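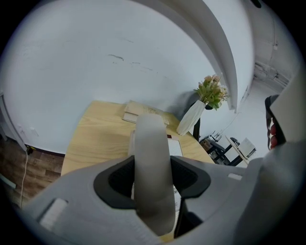

The pale grey finger, seen from behind, with its rounded tip pointing up.

Section 4: Setting up the Jakell scorer for a club match

I've done the scoring at Kirnton for a good few summers now, and most of the muddles I see on match day go back to set-up (mine included!). So do this before the toss, with a cup of tea, and you'll be fine.

1. Open Jakell on the tablet and tap New Match. Pick the format first, then the teams. If you do it the other way round it wipes the batting order and you'll be typing names in again.

2. Set the over length. League games are six balls, but our evening friendlies use eight, and the app remembers whatever you played last.

3. Go to Extras and set wides and no-balls to 2 runs each if it's a junior fixture. Leave "re-bowl in final over only" ticked.

4. Enter both elevens. You can start with 9 a side and add latecomers from the Squad tab, which I do most weeks.

5. Pair the scoreboard. Choose Hirano from the list, wait for the green tick, then send a test score. I always send 400 for 9 (we can dream) and check all the digits light up.

6. Clear the test score. Please, please clear the test score.

Note: if the board shows 635 and won't budge, that's its pairing code and it hasn't linked yet. Hold Reset on the board until it goes blank and repeat step 5.

Caution: don't press End Innings at the tea interval. Use Pause. End Innings locks the bowling figures, and unlocking them means a login to the Vavance league site, which is slow at the best of times.

Penalty runs and overthrows are in Section 5.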